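Building a Home Robot in a Shared Workshop
Handout 3: Practice runs in the simulator
Notes by Retno Tjoa

OK, so by now you've all got the Clembridge base rolling and most of you have the arms bolted on (check the shoulder bolts again, please, they work loose). This session we leave the real thing parked and drive the simulated copy for a while. I know you want to get back to the bench. I did too, the first time, and then I stripped a wrist gear in my own hallway and had to wait 18 days for the part.

The copy lives in a program we call Pendon, after the folder it started in. It has the body, both arms, the grippers and a make-believe house to bump into. You start it from the workshop laptop, pick "house" from the list and give it a minute to load. The view you get is from up on the robot, looking down over its own body, and the camera can sit at a wild tilt. Level it if you like. I usually don't bother.

First exercise: both arms, nothing in the grippers. Bring them up in front of the body, open, and hold. Watch how much of your view the body eats up. You'll want to remember that when you're reaching for something low. 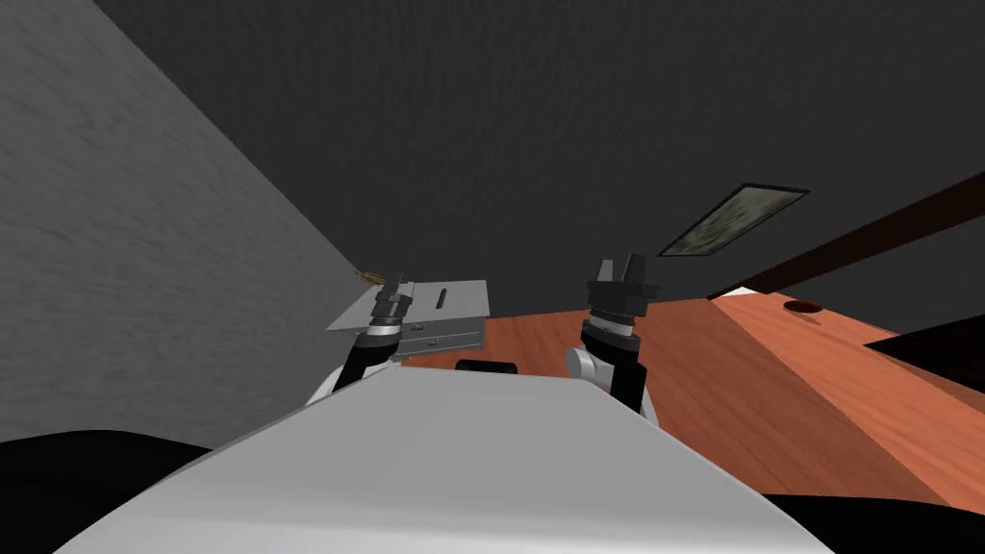

My arms shake like crazy when I hold them still, and I've turned the gain down twice already. Is that the model or is it me? - Emeo

Good one, and I got the same question from three of you by email. Turning the gain down is the right idea but you probably went after the wrong joint. Start at the shoulder and leave the wrist alone. A little shake at the shoulder gets a lot bigger by the time it reaches the fingers, so you see it at the tip and blame the tip. Drop the shoulder gain by 20 percent, hold again, and only then move on to the elbow. Write down every number you change! I have lost whole evenings to "I think it was lower before."

Second exercise is the hallway. It's narrow on purpose, and a base that turns fine in the shop will surprise you between two walls. Drive in slowly with one arm working and the other tucked back, and then practice small corrections. Don't turn the base and move the arm at the same time yet. Pick one, finish it, then do the other
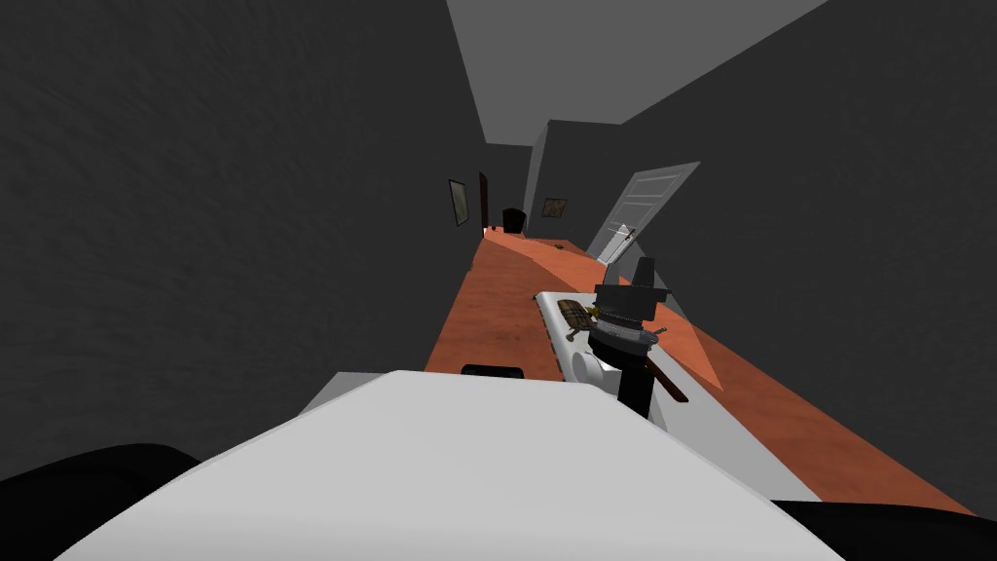 and when you can get through that without touching a wall, try mixing the two. Most people oversteer. The fix is boring: shorter pushes on the stick, and let go completely between them. If you're on the Rizzi controller, there's a slow mode on the left shoulder button that cuts your speed to 60 percent, and I'd leave it on for this whole handout.

A word on the grippers before you do anything with them. Always open all the way before you line up on an object. The fingers splay outward as they open, so the hand is widest at the tips, and that's the bit that catches on table edges and door trim. Line up, come in straight, stop, close. If the close command runs and the force reading never climbs, you've missed, so open up and back out the way you came in.
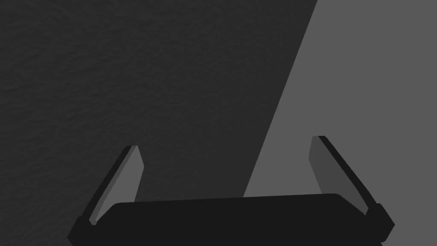

Workshop back room, 21 April 2021

Notes from the group session, typed up the same night so excuse the spelling. We ran the log for 1078 steps before the laptop got too warm and slowed down, so plan on shorter runs or bring a fan. Saving every step makes enormous files - go to every fifth one, you won't miss the rest. Also, two of you had the left and right arms swapped in the settings file. Easy check: wiggle one finger of the left gripper and see which side moves.

Third exercise, and the one I want you to spend the most time on, is reaching down low.
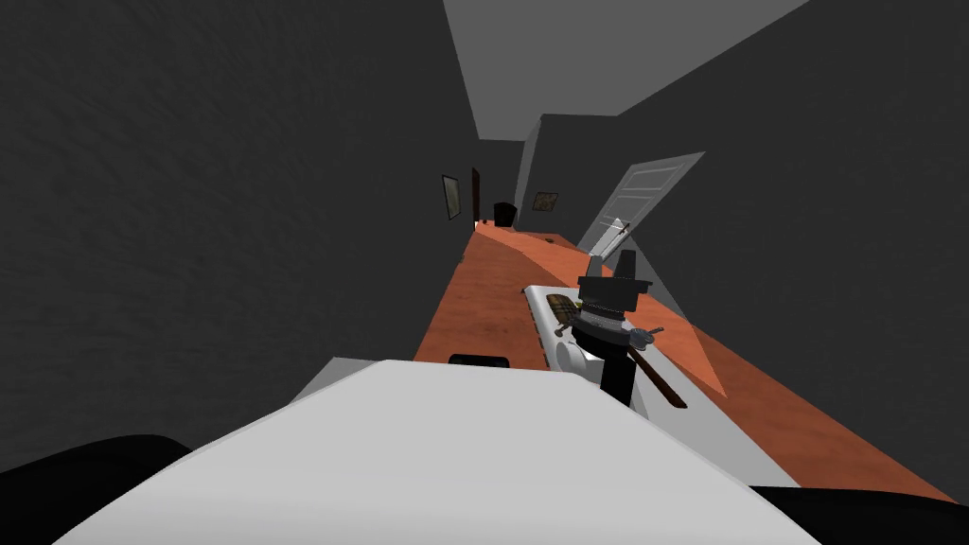
Reaching low is hard because the arm, the body and the thing you're after all line up in your view. Before you lower the gripper, pick something that sticks out past the clutter and use it as your guide. With the white board on the hallway floor, I use the brown stick, because it runs out at a slant and I can still see it when the gripper hides part of the board. Keep an eye on the open door on the right as well, because the elbow likes to swing that way when you extend. Go down in small steps and stop after each one. If you lose sight of your guide, come back up and start over.

For next time: do all three exercises twice, save your logs, and bring your list of gain numbers on paper. Bring your own USB stick too, the shared one is full.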